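hilo rápido pq llevo todo el día con la mesa de trabajo y necesito contárselo a alguien 🧵

**1/**
Mudanza de mesa. Otra vez. La del fondo del taller, la que da a la pared. Gion Hämmerli dijo en junio "eso en una tarde lo tienes". Pues no.

**2/**
Punto de partida: monitores, cables, retales, tres cintas métricas (ninguna la mía), alfileres EN TODAS PARTES. Y la base de corte debajo de todo, que llevaba meses sin verle el color. Es verde. Ya ni me acordaba.

**3/**
Primera regla que me puse: nada vuelve a la mesa si no lo he usado esta semana. Duró siete minutos. Luego apareció el cúter bueno y me puse a cortar patrones en vez de recoger.

**4/**
Los monitores. Drama aparte. Si los pongo de frente me comen el sitio de cortar. Si los pongo atrás no leo nada. Solución de momento: al fondo y girados, cada uno mirando a su lado. Feo pero deja libre lo de delante.

**5/**
Me pregunta Domenica Fankhauser por privado que por qué no los cuelgo de la pared. Porque la pared es de pladur y ya tiene nueve agujeros míos, Domenica. NUEVE. El casero no sabe ni la mitad.

**6/**
Cables: bridas no, que luego hay que cortarlas cada vez que cambias algo. Velcro. Tiras de velcro de las de rollo, cortadas a mano. Sobró un montón, si alguien del taller quiere que pase a buscarlo

**7/**
(los de detrás del todo siguen siendo una selva, no pregunteis)

**8/**
Limpieza de la base de corte, que me lo habeis pedido más de una vez:
- agua tibia, nunca caliente, que se comba
- una gota de jabón de platos
- cepillo de uñas para las pelusas metidas en los cortes
- secar en plano, lejos del radiador

No la dejéis al sol en la ventana. La anterior me quedó como una teja.

**9/**
Y lo de las pelusas va en serio. El punto negro las coge todas. Todas. Pasas el rodillo, te das la vuelta y ya hay motas blancas otra vez. Tengo el rollo de Mayrhofer en las últimas y todavía queda tela por cortar.

**10/**
Por cierto, canalé: para cortarlo recto seguid la costilla, no la cuadrícula de la base. La cuadrícula para escuadrar el papel, la costilla para la tela. Si le hacéis caso a las dos a la vez os volvéis locos (experiencia propia, chaleco de Nullwood, q.e.p.d.)

**11/**
Las líneas diagonales de la base sí que las uso mucho. Bieses sobre todo. Y el circulito de los ángulos pues... poco, la verdad. Para los cuellos capa y ya. Pero mola tenerlo.

**12/**
Pausa. Café. Son las 5 y no he comido.

**13/**
Vuelvo. Tema cuencos. Antes tenía cajitas con tapa para todo y al final las tapas acababan en el suelo. Ahora cuenco grande y ancho, abierto, y lo que sale de la mesa va ahí: clips, tizas, hilos cortados. Al acabar el día se vacía y punto.

**14/**
Es de cocina, sí. Rosa clarito por dentro y gris por fuera. Lo compré para ensaladas y se ha pasado al otro bando. Mi ensaladera ahora es una olla.

**15/**
así va la cosa:

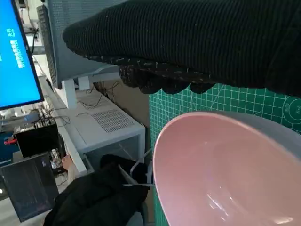 *Base verde, cuenco rosa ya vacío, canalé negro con sus motitas. Las pantallas, al fondo.*

**16/**
Me falta decidir el mueble blanco, el de la rejilla delante. Si lo giro gano un palmo por la izquierda pero me tapa el enchufe. Lo he movido ya dos veces y mi espalda vota por dejarlo donde está.

**17/**
Ah y lo de la luz. Se me refleja todo en lo claro. Probé a bajar la lámpara y peor, sombra justo en la línea de corte. La voy a poner a la izquierda, alta, que soy diestra y así no me tapo con la mano. Ya os digo.

**18/**
Pendiente para mañana:
- etiquetar los patrones de Giro (están en un sobre que pone "varios", gracias yo del pasado)
- cuchillas nuevas
- devolver las cintas métricas a sus dueños
- rodillo quitapelusas, dos mejor que uno

**19/**
Gion acaba de escribir que tiene una cajonera que le sobra. De Modness, con ruedas. No me cabe. Le he dicho que sí.

**20/**
Si alguien tiene truco para que los alfileres no se cuelen por la ranura entre la mesa y la pared, soy toda oidos. He pensado en burlete de ventana. Sigo mañana con los cajones, me voy a comer algo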